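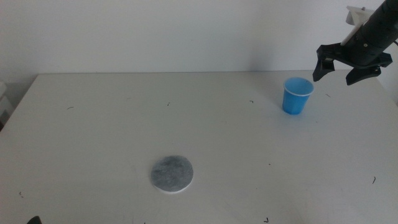 Shared Robotics Workshop – Plollow Centre for Applied Automation

New bench rules for the arm stations come into force in February

After a good deal of talking, a fair amount of tea and one very long Tuesday afternoon in the seminar room, the workshop has a single set of rules for everybody who uses the tabletop arms. They apply from the start of February, to staff, students and visiting teams alike, and they replace the three sets of notes that had been pinned up, photocopied and scribbled on over the years (some of you will remember the yellow one with particular fondness).

The new rules were put together by Aranka Szilágyi, who looks after safety and training here, with a great deal of help from the people who spend their days at the benches. They run to four pages, which we know is longer than the old sheet, but the type is larger and there is a proper index on the back. Copies are in the rack by the door, and the same text is on the shared drive under "Bench practice".

Most of it will be familiar. The part that has changed most is the section on setting up a task, where different groups had drifted into quite different habits. From now on a pick-and-place task will be written down before the arm is switched on: which objects are on the table, where each one starts, where it should finish, and what counts as a failed attempt. A small blue plastic cup and a flat round grey disc are quite enough to be going on with, and the rules gently suggest that new users stick to two objects until they have been signed off.

"I would much sooner see somebody do a simple thing the same way every time than something clever that can't be repeated on the next bench," said Aranka. "People do come round to it. They grumble for a week, and then they find they can pick up a colleague's work without having to ring them at home."

There is also a new paragraph on resting positions. When an arm is paused, the gripper should be left clear of the tabletop and clear of anything standing on it, with the fingers open, and the person in charge of the session should say out loud that it is paused before anyone reaches across. Where a station has two arms, both must be stopped, even if only one of them has been moving. Reaching in with one arm live was allowed under the old Kastis notes in certain cases, and we would ask those who trained under them to read this bit twice.

Speed limits have been brought into line as well. Each station now starts the day in its slow setting, and the faster one can be chosen only after 15 clean runs of the task in hand. If an object is swapped for one of another shape or weight, the count goes back to nothing. Inês Calado, whose group tried out the draft in the Katona room before Christmas, told us that this was the rule her students had dreaded and the one they minded least in the end.

"It sounds a lot when you read it on paper, I know, but on a small task it goes by very quickly – and you learn such a lot about your own setup while you're at it," she said. "We found a loose bracket on the second morning, which I'm fairly sure we would have driven straight past otherwise."

Then there is the matter of crumbs, which took up rather more of that Tuesday than anybody had planned! The white tops show every speck and curl of debris, and small bits do matter when a flat object has to be gripped close to the surface. The wording we settled on asks for the top to be wiped at the beginning of each session and again at the end, with the cloths kept in the drawer under each station and not with the paper towels by the sink. Scuffs need not be reported. Cuts, chips and lifted edges should be, using form 1681, and the form has been shortened so that it fits on one side.

Session logs will be kept for 100 days and then cleared, unless the group asks for them to be held longer. Teams working on the Trorance project have their own arrangement for this and should carry on as they are until they hear from Inês.

Everyone who already holds a bench pass will need to come to a short refresher before the end of February. It takes less than an hour, it is held at a real station with a real task, and there is no written test. Sessions can be booked at the workshop desk, and Aranka is happy to put on an early one, starting at 8 am, for anybody with teaching later in the morning.

Comments on the rules are still very welcome, including the grumbling sort. Please put them in writing, with the section number if you can manage it, and leave them in the tray at the desk. The text will be looked at again before the summer.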